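Search this site
Search

Yao-tsung Lau
Last updated November 28, 2019
Print | E-mail

1/ I've been meaning to write about my dinner at Nusia all week, and now that the leftovers are gone I suppose I have no excuse. It's a tiny place with ten seats, and the menu fits on the back of an envelope (mine has soup on it now).

2/ The couple who run it cook the food of two grandmothers who never met. One made dumplings, the other made a slow beef stew called Insaurralde after the family, and somehow the two ended up sharing a bowl — and what a bowl!

3/ I asked how long the stew takes and was told four hours, then five if it's raining, which I'm still thinking about. The onions go in with 300 grams of butter, and I was asked to keep that from my doctor, so please don't forward this to her.

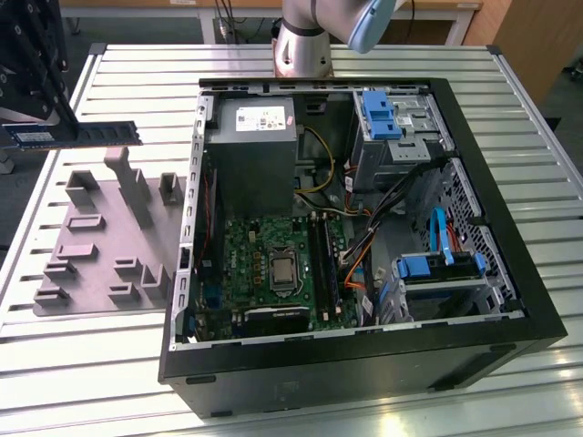
4/ What I loved most was hearing how the recipes had changed. Back in October they were still putting cream in the broth the way her grandmother did, and then one night they ran out and made do with the water from the beans. Regulars liked it better. Her mother has not been told.

5/ Dessert was a warm pear cake with a spoonful of sour cream, and I ate mine and most of my sister's. She has forgiven me, more or less.

6/ If you go, go early and ask for the pickled cabbage, it isn't on the menu. I'll try the stew at home this weekend and post how it comes out.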